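Tea First, Then the Arguing: A Morning With Houshang Safavi

When I got to the Galbridge reading room, Houshang Safavi was already there with his sleeves rolled up, moving chairs. He has been running the conversation mornings here since he retired from teaching, and he greeted me the way he seems to greet everybody, by asking if I had eaten. I had, but I was given a slice of walnut bread anyway, and I'm glad I didn't put up a fight.

The idea is a simple one. People who are learning English come in at ten, people who already speak it come in at ten too, and they sit down together and talk until lunchtime. "There is no book," Houshang told me. "We had a book once. It was all about booking hotel rooms, and my people don't want to book hotel rooms, they want to complain about the bus!"

He started with one table and a borrowed kettle. The sign-in ledger (he still keeps it by hand, in green ink) now has 491 names in it, and he let me turn the pages while he hunted for the sugar. Some people came once and never again. Others have come so often that he stopped writing them down.

I asked him what a good morning sounds like. He thought for a long while, long enough that I wondered if he'd heard me.

"Loud," he said. "If it is quiet, they are being polite, and when you are polite you only use the words you are sure of. When you argue, you reach for the others."

So he looks for things to argue about. Rice is reliable. So is whether children should have chores, and the right age to stop driving. Last October they spent a whole morning on umbrellas, and two of the regulars are still not quite in agreement.

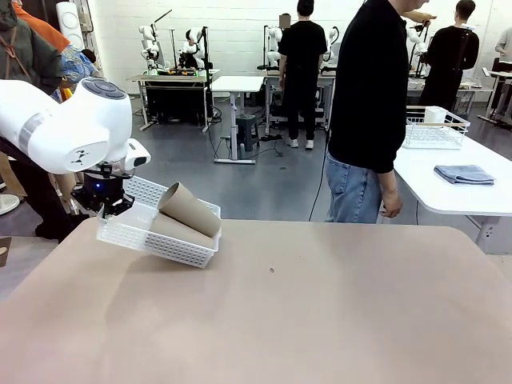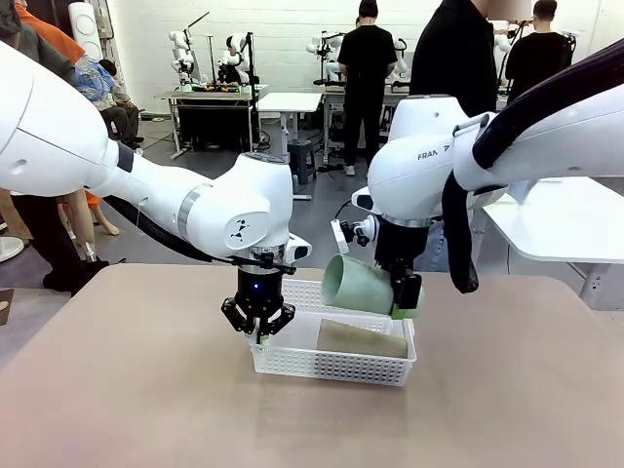 A white basket, held tilted above the table in the first picture and on it in the second.

One of those regulars is Andor Bárány, a retired piano tuner who moved to town to be near his daughter. He joined us halfway through the second pot of tea and took over the conversation very nicely.

"I understood everything on the radio and I could not buy a stamp," he said. "You know this feeling? The woman asks me something very fast, I say yes, and I come home with 200 stamps. I am still using them."

He laughed so hard telling it that he had to put his cup down. These days he does the talking at the post office for a neighbor as well, and he has opinions about prepositions that I couldn't answer, even though English is the only language I have.

I wondered whether Houshang ever corrects people. Hardly ever, he said, and only if they ask. He remembers his own first year here, working nights and practicing sentences on the walk home, and a foreman who fixed every word out of his mouth. "He was a kind man, he meant well. But I talked less and less to him, and he thought I was shy. My wife would tell you I am not shy."

There is talk of adding an evening session for people who work days, if someone can be found to lock up. Houshang would do it himself, but Andor says he already spends too much time in the building, and they went back and forth on that for a good ten minutes while I finished the walnut bread.

Conversation mornings begin at ten in the Galbridge reading room. You don't need to sign up ahead of time, and there's no charge for the tea.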